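Speaker notes: Flowers on a Plain Table
Coltanville Garden Evening, 2023-10-23

Opening

Good evening, everybody, and thank you for coming out on a Monday, when I know there is supper to think about. Say hello to the back row. Thank Janaka Hettiarachchi for the chairs and for the tea, and mention that the tea is at the break and not before, as Anatole has already been caught once.

Tell the story of my first arrangement, the one for my aunt's table in January, when I bought far too much and ended up with a bowl you couldn't see over. (Pause here, people usually laugh.) I was so proud of it! We all had to lean sideways to ask for the salt.

Laying things out first

What I'd like you to take home tonight is a slow habit. Before anything goes in a vase, put it all down on a clear table and have a good look at it. Leave space between the pieces. I like a pale surface for this, and a shallow tray for whatever is biggest, so you can see each leaf for what it is.

Next slide. Give them a moment with it before talking.

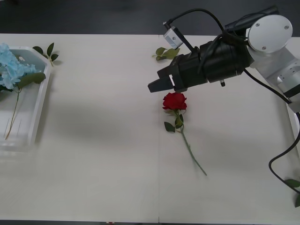
The hydrangea

Start with the pale blue head in the tray, as it is the one everybody asks me about. All those little four-petaled florets make one big soft mound, and a mound like that can do the work of half a bunch. Talk about the two broad leaves under it. I used to strip them off without thinking, and now I hold the stem up and decide. Anything that would sit below the waterline goes, and the rest can stay if you like the look of it.

Mention stem length: cut less than you want to, then cut again. Dario Ruggiero has a lovely way of saying this, ask him if he's in the room.

The rose

One red rose, and only one. With a blue this light, a deep red pulls your eye straight over, so I would place it low and a little off to one side, close against the hydrangea. Somebody will ask about adding two more. Say yes, of course, it's your vase, but try it with one first and walk around the table.

The greens

Don't rush this part, I always do. Point out that the two sprigs are different, one dark and one more of a yellow-green. The dark one is nice tucked behind the rose. The yellowish one I'd put up near the blue, where it looks fresher.

Break, then hands-on. Vases are on the side table, scissors from Valentin, and please bring the scissors back.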